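Reading time: 2 min

Drorkedlow gets its night market update, and yes, you can finally sell the fish

Hi all, Teodor Kozłowski here from Dirside. The October update for Drorkedlow is live right now on PC, free for everybody who owns the game, and I've been up since 7 a.m. poking at the download page to make sure it's really there. It's there! Go get it!

If you're new: Drorkedlow is our slow, slightly grumpy trading game set in the harbor town of Kament. You run a stall, you owe money to nearly everyone, and your landlady Krajewska wants the rent whether or not the boats came in. We've been patching it steadily, but this one is a lot bigger than the last few, so let me walk you through the good stuff.

The night market is the headline. Once the harbor bell rings you can pack up your day stall and drag it down to the lower docks, where prices are strange and the customers are stranger. There are 3 new traders down there, each with their own errands, and one of them will buy fish that's past its best. You asked for this in pretty much every forum thread we've ever opened (I read them, I promise), and watching a whole crate of old herring turn into rent money is still making me laugh.

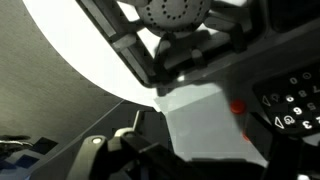 Haggling got a rewrite too. In the old version you could click "lower" until the other person gave up, which was fun for an evening and then kind of broke the whole economy. Now traders remember how you treated them. Push too hard and they'll close the shutter on you until morning. Be decent and they start keeping things back for you under the counter. Krajewska also remembers, and I'd pay her on time if I were you.

The storage cap is up to 2000 items, so the hoarders among you can relax.

Then the fixes:

Fixed a crash when loading a save made on the ferry

Rain no longer falls inside the customs house

The cat can't be sold by accident anymore (you can still do it on purpose, you monsters)

Controller menus don't skip a row when you scroll fast

Subtitles stay up long enough to read

Old saves work fine with the update. The one thing to know is that your first night at the docks won't open until you've paid off your opening loan, so if you're still in the red, that's where to start.

What's next? We're working on the winter chapter, with ice in the harbor and a second landlord who is somehow worse. I don't have a date for it and I'm not going to make one up. If something breaks in the meantime, please use the report button in the pause menu, it sends us your save file and that makes everything go much faster.

Press folks, if you'd like a key or want to talk to the team, write to us through the contact form on the Dirside site and I'll get back to you myself.

Teodor Kozłowski
Dirside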